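Orley's Old Feed Store Is Getting a New Roof, and Yes, I Went to Look
Jan 27, 2018

If you've driven down the main drag in Orley this week you've probably had to squeeze past the dumpster. The old feed store is finally getting its new roof! Brorkau Roofing started tearing off the shingles on the back slope a few days ago, and when I stopped by with my coffee they had most of that side down to bare boards.

I've been writing about this roof since November, when the big windstorm peeled back a strip along the ridge and the building spent the rest of the fall under a blue tarp. The owners got bids from three outfits, two of them over in Brillport, and went with Brorkau (their yard is 7 miles up the road, so they can run back for parts without losing half a day).
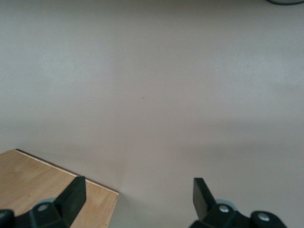 The color was the part everybody had an opinion on. People at the diner wanted barn red, a few held out for green, and the owners went and picked a soft gray-beige in a matte finish. I'll admit I groaned when I heard. But look at the pale surface in the photo, nothing on it but one tiny dark speck, and you get a fair idea of the shade they're after, quiet and a little warm. I've come around to it. Next to the brick it should look pretty nice, and it won't glare into the apartments across the street the way a shiny roof would.

The panels are standing seam steel, 133 of them all told, and they're due on a truck Monday if the roads stay clear. Before any of that goes up, the crew has to replace some decking near the chimney, where the water had been getting in (you could push a screwdriver right through it, one of the guys told me, and he seemed to enjoy telling me). Then comes the underlayment, then the metal. They figure five working days for the whole job once the panels are on site, longer if we get another ice day. 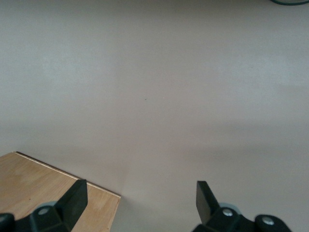

The front slope gets done last so the shop can stay open. Customers should use the side door on Fukuda Street until the scaffolding comes down, and please don't park in the alley, the lift needs all of it. I moved my own truck twice on Thursday before I got the hint.

One more thing for the history folks. The old roof had a layer of cedar shakes under the asphalt, and the owners think those are the originals, which would make them more than 80 years old. They've set a pile aside by the loading dock and you're welcome to take one home. I grabbed two. They smell wonderful, and my wife would like to know where I plan on putting them.

I'll stop by again once the panels are here and post an update, weather permitting.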